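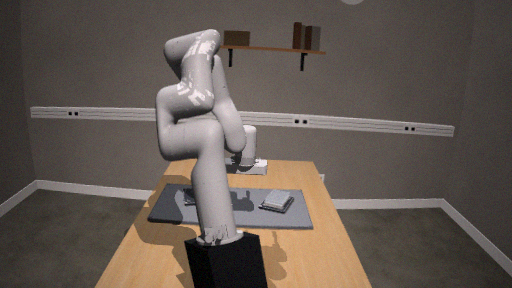
Illar Library Extends Its Evening Hours

The director of the Clenska branch said the library will stay open until 9 p.m. from January. "Residents who work late have asked for this for years," she said. Roughly 600 people signed the latest request.

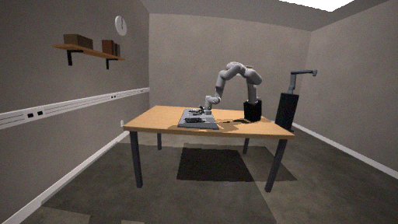

The change adds seven hours a week — paid for by a grant from the Guerra Fund — and will be reviewed after 14 weeks. "We want to see who comes in," the director said, "and which evenings they prefer."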